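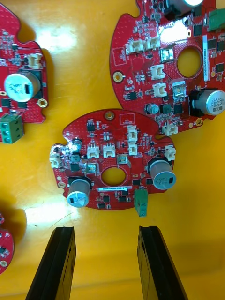

ok thread. been arguing about AI timelines in the pub again and I need to get it out of my system before work

1/ everyone wants a date. "when does it get smarter than us". I don't think the date is the interesting bit. I think the word SMARTER is doing a huge amount of lifting and we let it

2/ smarter at what. my calculator beat me at sums when I was 12. I did not feel overtaken as a species

3/ the usual story goes: machine gets good enough to improve itself, improved version does it faster, repeat, whoosh. very clean on paper. I believed it completely for years btw, had the whole speech ready

4/ what put a dent in it was a really boring job. I spent a while at a small outfit called Tirko, doing scheduling software for bus depots. not glamorous. we had a program whose entire purpose was to make a second program better at its rotas

5/ and it worked! first week, massive gains. second week, decent. by the end of the month it was spending all night to shave off one coffee break in Menari

6/ so that's my first grumble. improvement isn't free and it isn't a straight line. the easy stuff goes first. then you're paying more and more for less and less

7/ yes I know, "a rota program isn't a mind". fair. but the people drawing the whoosh curve should have to say why a mind would be different, and mostly they just draw the curve again, bigger

8/ second grumble. the world is slow. you can think a million times faster than me and you still have to wait for the concrete to dry

9/ want a better drug? somebody has to take it, and then you wait and see if they're ok in two years. want a better power station? planning permission. a superbrain in a box is still in the queue behind a man who wants a conservatory

10/ (someone always says here that it'll simulate everything. maybe! I've tried to simulate a bus depot. the simulation did not include the driver who parks across two bays)

11/ ok now the other side becuase I'm not in the "it's all hype" camp either and they annoy me more

12/ the hype people are at least looking at the thing. the "just autocomplete" lot stopped looking ages ago. stuff they swore blind was impossible is now in a free app on my mum's phone and they've just quietly moved the line along

13/ I keep an old notebook of things I said computers would never do. about 18 entries. most of them are crossed out. I was very sure of some of those, there's underlining

14/ translation. gone. summarising a letter from the council. gone. telling me why a joke is funny, badly, in the manner of an uncle. gone

15/ so where does that leave you. for me, somewhere unfashionable. I think it's a big change, properly big, and I think it comes in lumpy. whole trades flattened in one year and the one next door untouched for twenty

16/ which is harder to plan for than whoosh tbh. with whoosh there's nothing to plan, you just lie on the floor. with lumpy you've got to decide things. who retrains, who pays, what do you tell a kid choosing her options

17/ there's an essay I love that got passed round on the old Hashmi boards, maybe 3,000 words, no idea who wrote it. argues that we keep asking if machines will replace us as thinkers when most of us aren't paid for thinking. we're paid for being the one who gets the blame

18/ think about that a lot. a machine can read the scan. who signs for it. who goes in the room with the family. it's a job even if the reading isn't one any more

19/ not saying that saves anybody. you can be paid very little to take the blame

20/ on the actual END OF HUMANITY bit. I don't know. you don't either. I get twitchy around anyone who gives it to me as a percentage with a decimal point in it

21/ I'd want the people building it to be slower and more boring. I'd want an off switch that someone has tested this year. at Jinau (job after Tirko) we had an emergency stop for the whole system and when we finaly tried it, it emailed a bloke who'd retired

22/ that is more or less my whole view of the risk. less evil genius, more email going to the retired bloke

23/ someone's replied already saying I've missed the point about speed. possibly. if a thing can do a century of research in an afternoon then sure, my concrete argument looks a bit thin. but show me the afternoon

24/ also asked what I'd read. try an optimist and a miserable one back to back, same weekend, and write down where they disagree on FACTS. it's a shorter list than you'd think. the rest is mood

25/ right, bus is here. will do the consciousness one another time, muting this till lunch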